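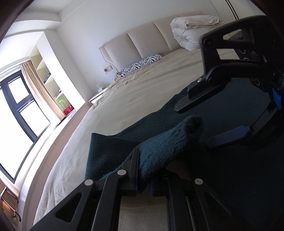
*Gripper with a teal sock between its jaws, bedroom setting.*

**30/07/2022**

The Pedstead project has completed its revision of the grasp planner for soft household items. The work was carried out in the Narkmont software group and concerns three parts of the code: segmentation, grasp selection and the timing of jaw closure.

Segmentation remains the weakest part. Knitted items on dark fabric share much of their color with the background, and the earlier model often merged the two into a single region. The revised model gives more weight to surface texture and to changes in height at the edge of the item. It still fails on folded towels, where a ridge in the cloth can be mistaken for a separate object.

Grasp selection now returns 6 candidates per item, down from 30. The longer list slowed the planner and seldom changed the final choice. Candidates that would pinch the cloth underneath are removed before ranking.

Jaw closure was formerly a single command. It is now issued in 2 stages, with a check on jaw width between them. If the width does not match the expected thickness of the item, the controller opens the jaws and moves to the next candidate. After 4 rejected candidates it requests a new view.

The Steltik log viewer has been updated to show each rejected candidate beside the matching camera view. Older logs must be converted before they can be opened, and the conversion script is stored in the Dhillon repository with the other tools. Support for the previous log format was withdrawn in May.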